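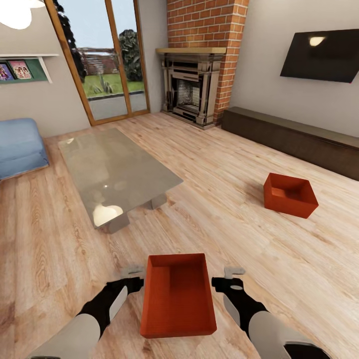 An open red-orange box held between two robot grippers.

Grultport home visits for new parents to run through the winter

Parents of newborns in Grultport will be able to book free home visits through the winter after the city agreed to extend its contract with Hestis, the nonprofit that runs the service.

The visits were due to end in August. Under the new agreement, any family living inside the city limits can ask for up to five visits in the first three months after a birth or adoption. Until now the limit was four, and families had to be referred by a doctor or a midwife. From Monday they can sign up on their own by phone or at the Hestis office on Roy Street.

Hestis says its visitors saw nearly 900 families over the life of the first contract. Most asked for help with feeding or sleep. Others wanted someone to weigh the baby, look over a healing incision or sit with them while they filled out insurance forms.

"A lot of the calls come in the second week," said Marites Navarro, the nurse who manages the visiting team. "The grandparents have gone home, the partner is back at work, and the next checkup is a month away. People want to know if what they are seeing is normal. Usually it is, and we can tell them that in their own kitchen."
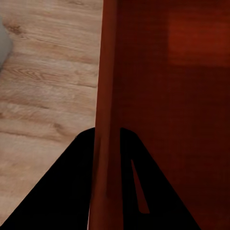 A reddish-brown wooden surface with a lighter patch toward the top.

The visitors are registered nurses and trained parent aides. A first visit lasts an hour and a half and is always made by a nurse. Later ones are shorter, and the family can choose whether a nurse or an aide comes. Visitors do not prescribe medicine, and they send parents to a clinic or the emergency room if a baby has a fever or is not feeding.

The change to self-referral drew the most discussion at last week's council session. Some members worried that it would fill the calendar with families who already have plenty of help and leave less room for those who have none. The council settled on holding back 300 visits for parents under 21, parents of twins or triplets, and those whose babies spent time in intensive care. Any of these visits still unbooked by the end of winter will be opened to everyone.

Kiran Goel, who had twins in the spring, spoke in favor of the extension. She told the council she had been home for nine days before she heard about the program from a neighbor, and then had to wait for her doctor's office to send the referral.

"I called them twice and they faxed it to the wrong number," Goel said. "By the time the nurse came I had cracked stitches and one of the boys had lost weight. She was wonderful. I would have liked to see her a week sooner."

Goel said the second visit was the one she remembers best. The nurse held both babies so she could take a shower, then showed her how to feed them at the same time with a bed pillow folded in half.

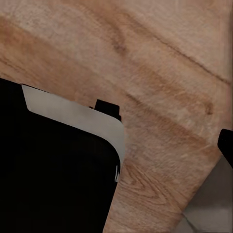 Wood grain on a tabletop.

Evening visits will be offered for the first time, with the last one starting at 7 p.m. Navarro said fathers and other partners often miss daytime appointments and then have to hear the advice secondhand. The team is hiring two more nurses to cover the later shift. Until they start, evening slots will be limited to the east side and the Jelness neighborhood, where bookings have been heaviest.

The agreement also keeps the weekly drop-in group at the Jelness branch library. It meets on the ground floor in the mornings and is open to parents with babies up to a year old. Older brothers and sisters are welcome. There is a scale, a changing table and coffee, and no sign-up is needed. The group will move upstairs for two weeks while the library's heating is repaired, and parents with strollers can use the staff elevator.

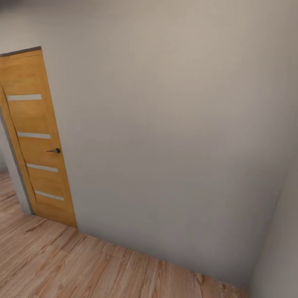 Parents who already have visits booked do not need to do anything. Their appointments stand, and the extra visit will be added to their record. Families whose baby is younger than three months and who used up their visits under the old rules can call to ask for the added one.

Visits are available in English, Spanish and Tagalog. Interpreters for other languages can join by phone with a day's notice.

The Hestis phone line is open from 8 a.m. to 6 p.m. on weekdays. Callers should have the baby's date of birth and their home address ready. Proof of address is not required for the first visit.

The council will look at the program again in the spring, when the extended contract runs out.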